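3.2 Bottles in the bottom drawer

Most household advice on cold storage treats the freezer drawer as a place for frozen food and leaves drinks to the door shelves. We doubt that people live this way. In the Pusstead kitchens, soda and water went into the bottom drawer often enough that we gave them a category of their own, and the claim that a drawer of this kind "organizes itself" (Adomaitis guide, second edition) did not hold up well. Figure 3 shows one such drawer, pulled open, with a cola bottle held upright at it.

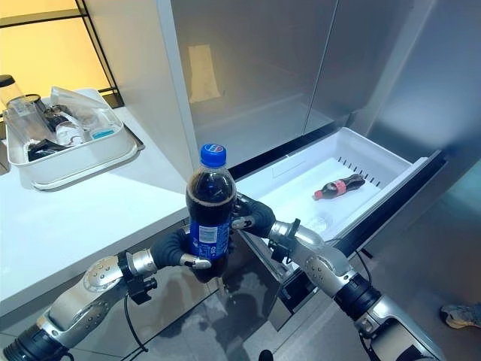
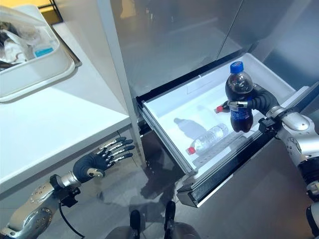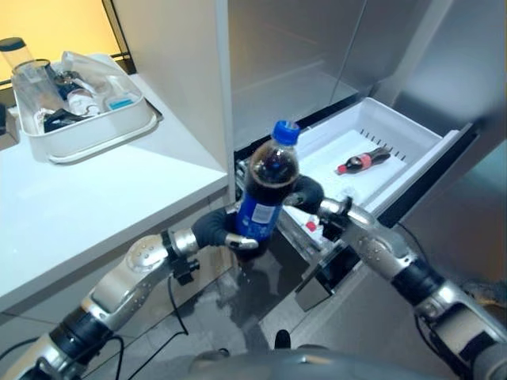
Figure 3. Plastic bottle with a blue cap at an open freezer drawer, Pusstead kitchen, three views.

Jaanus Urbonaitė objected, on reading a draft of this section, that a drink in a freezer drawer is a drink on its way somewhere else, and that we were wrong to count it as storage at all. A bottle put in to chill for a short while says nothing, in this view, about how a household arranges its food. The objection is fair as far as it goes. Our trouble with it is that the diaries seldom say when a bottle came out again. Of 49 diary entries that mention a bottle in the drawer, only 16 give any time for its removal, and we are not prepared to guess at the rest.

The second claim we tested was that a flat, open drawer makes bottles easy to find. It may, when little is in it. A bottle laid on its side takes up a good deal of floor, and another can disappear behind whatever is in front – the middle view in Figure 3 has a red cap just showing at one side of the hand, with most of its bottle hidden. The Stoltance manual recommends laying all bottles flat with caps facing the same way. We found no household that kept this up past December, and 2 gave it up within days.

We would also caution against reading too much into neatness. A clear drawer may mean good habits or a shopping trip put off, and our diary form had no box for either.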